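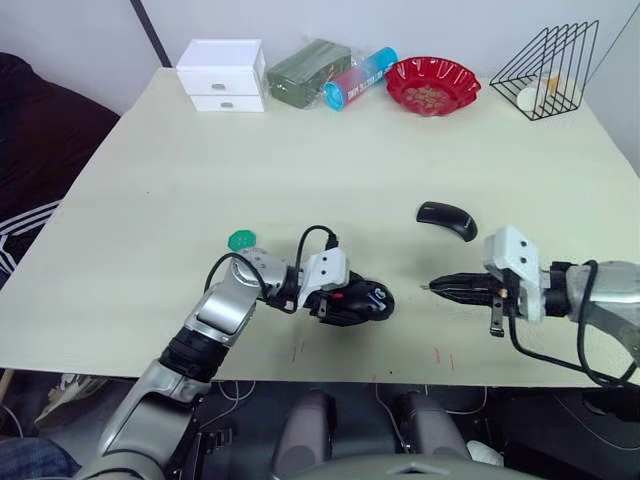

News > Software > Arms and hands

Posted in: Control and planning

Balwood gets its new planner, and the two arms have stopped waiting for each other

By Corinne Boateng

The new version of Balwood went onto the bench machine at Truswood this month, and I've been sitting beside it for long enough now to write something down before I forget which bits annoyed me. Short version: the left arm and the right arm finally share one plan, and I'm really pleased with it. Longer version follows, with moaning.

If you've used the old release you'll know how it went. Each arm had its own planner, and each planner treated the other arm as a sort of wall that happened to move. So the left one would set off, the right one would see the wall coming and stop, the left one would see that the right one had stopped somewhere awkward and stop as well, and there they'd sit, both being terribly polite, until somebody pressed the button to clear the queue. I pressed that button a lot. Rizal Nair wrote a script to press it for me, and we used that script for far longer than we should have (it's still in the tools folder, please don't run it on the new version, it does something horrid to the log).

In the new planner both arms go into one problem and come out with one timed path each. They can still be told to wait, but the wait is written into the plan at the start. The tidy side effect is that you can play the plan back on screen before anything moves and see where the pause will be. Aiman Yusof did most of the work on the timing, and the playback view is his too, which explains the colours.

We've been trying it on computer mice. They're a good test for this sort of thing: curved, shiny on top, and lying at whatever angle they like. A mouse on its side is a different shape from a mouse the right way up as far as the grasp finder is concerned, and the old one used to give up on it. The new one keeps several possible grasps for each object and lets the planner choose, so a grip that looks lovely but would put one elbow through the other gets dropped early. We left the usual clutter along the back of the table, too, a red bowl and a wire rack among it, and all of it goes into the collision map.

The rack is a pain, by the way. Thin wires and depth data do not get on. The map either fills the gaps in and makes a solid block, or it loses a wire altogether and thinks there's clear air where there isn't. Ludger Harms has added a setting called "thicken", which pads anything narrow, and with that on the map errs towards the solid block. Fine by me! I'd like an arm to go round a gap it could have fitted through, and I've told him to leave it on by default. He wants it off by default. We'll see who gets to the config file last.

Now some numbers, as people always ask. I ran 221 bench trials on the new planner, all with the same two-arm set-up. Planning took 38 milliseconds at the median on the bench computer, and the slowest one, which I've kept because I want to know what on earth it was doing, had a rack and a bowl on either side of the target. In 31 of the trials the planner threw its first plan away and made another one part way through, nearly always after the close-up view had shifted its idea of where the object was. Four trials I had to stop by hand. Two of those were my fault for editing a file with the thing running, and I'm owning up to it here so that Rizal doesn't do it for me.
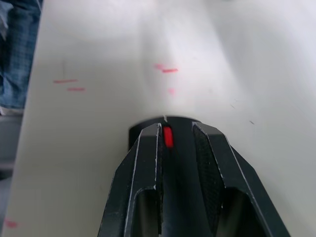

Truswood Motion Software Team

That close-up view is the other half of the release. The wrist feed has been there for ages, but Balwood only used it for a last-second check, a plain yes or no before the fingers closed. From this version the planner reads it all the way down and nudges the path as it goes. It means the arm can start moving on a fairly rough guess and tidy it up on the way, and that takes a good deal of the dithering out of the start of a move.

It did bring a fresh set of problems, mind you. The fingers take up a big slice of what that camera sees, so they've got to be masked out or the software decides there's a large black object permanently attached to the table. The mask is worked out from how far open the fingers are, and if that number arrives late the mask is in the wrong place. We had a happy afternoon finding that one. There's a small red light between the fingers as well, and the first version of the detector was very keen on it. Red strokes on the tabletop also came back as objects with no height at all, and the grasp finder, bless it, suggested ways to pick them up. Azlan Purba put in a rule that anything flat gets ignored unless you ask for it by name. If you work with paper or cloth you will want to turn that rule off, and the switch is called "allow_flat".

One thing I'd like changed before the next release is the warnings. When the wrist feed and the head view disagree about a position, Balwood prints a line saying so, and it prints it every single time, so a perfectly good run can scroll past looking like a disaster. I've asked for one line at the start of the disagreement and one at the end. Aiman says that's a morning's work. I've written that here on purpose.

Old saved plans won't load, I'm afraid. There's a converter for the single-arm ones and it works nicely on everything I gave it, but two-arm plans have to be made again from scratch because the timing simply wasn't in the old files. If you've got a folder full of them, have a word with Rizal before you start, as he's been through it with ours and has a list of what to do in which order.

Our colleagues at Wovisbridge get the same version next, once they've moved their arms over to the new driver. The Gunawan group are holding on until the warnings are sorted, and having looked at my own log this morning I can't say I blame them. The notes and the converter are on the team share under "balwood", the playback view comes switched on, and the colours can be changed in the settings, second tab along. Bugs to me or to Ludger, please, with the log attached, and do say whether "thicken" was on.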